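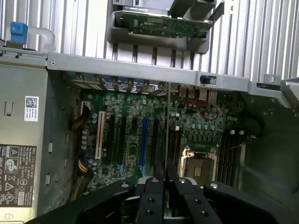
What does the Pollness method change?

It lets the arm decide its next move from the wrist view alone, with no drawing of the computer given to it in advance. We at Nevus tested it on opened Dell machines, where slots, cables and latches lie close together. In July we ran 78 trials, and the arm reached the chosen slot in 60 of them.
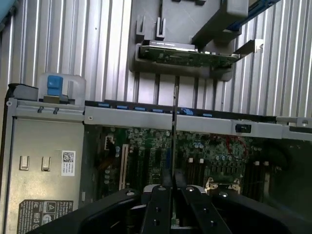 Next step

Our partners at Hondau will repeat the trials with up to 16 new layouts.

Contact: Nevus newsletter desk, Vītola | Back to top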